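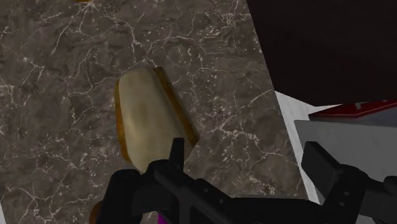
The gripper and the bread, Cerkus practice kitchen.

Home Stories Essays Back Issues About
Search this site Go

April 4, 2019
By Gudrun Amundsen

The Bread Run

"It knows what bread is," Moen said.

Åsmund Kvam leaned in toward the monitor. He had taught shop at Dadstead for 17 years and had been told, in that time, that a great many things knew what they were.

"It knows where you told it the bread is," he said.

"It worked that out from over 4,000 tries."

"And how many of those did it drop?"

Moen scrolled up, then down again. The club had voted to call the program Cerkus, after an argument that used up a whole meeting, and in July they would take it to the Prallemov finals, where it would clear a kitchen counter that did not exist. The school had paid 200 dollars for the entry. Kvam had signed the form himself and still wasn't sure what he had bought.

"Where's the rest of the sandwich?" he asked.

"It's just bread."

"It looks like a shoe."

"The judges don't score how it looks."

"Somebody had to make that marble," Kvam said. "Somebody sat down and drew veins on it."

Moen switched to the other view.

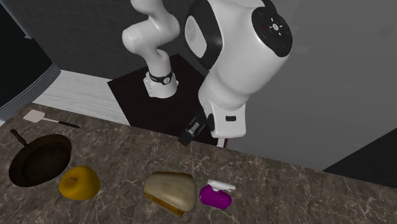

The arm above the counter, with the pan, the apple, the bread and the purple bottle.

Kvam studied the big white arm and the apple beside the pan. He had spent his working life around tools that could take a thumb off, and he did not trust one that couldn't.

"What happens if I bump the table?"

"Which table?"

"Any table."

"Nothing happens. It's a computer."

"A real kitchen gets bumped," Kvam said. "There's a kid in it. There's a dog."

"There's no dog in the rules." Moen put a finger on the space bar — the nail was bitten down to nothing — and waited. "Do you want to see it or not?"

Kvam pulled over a stool. The clock on the program gave them 40 seconds.

"Go on, then," he said, and took off his glasses to clean them.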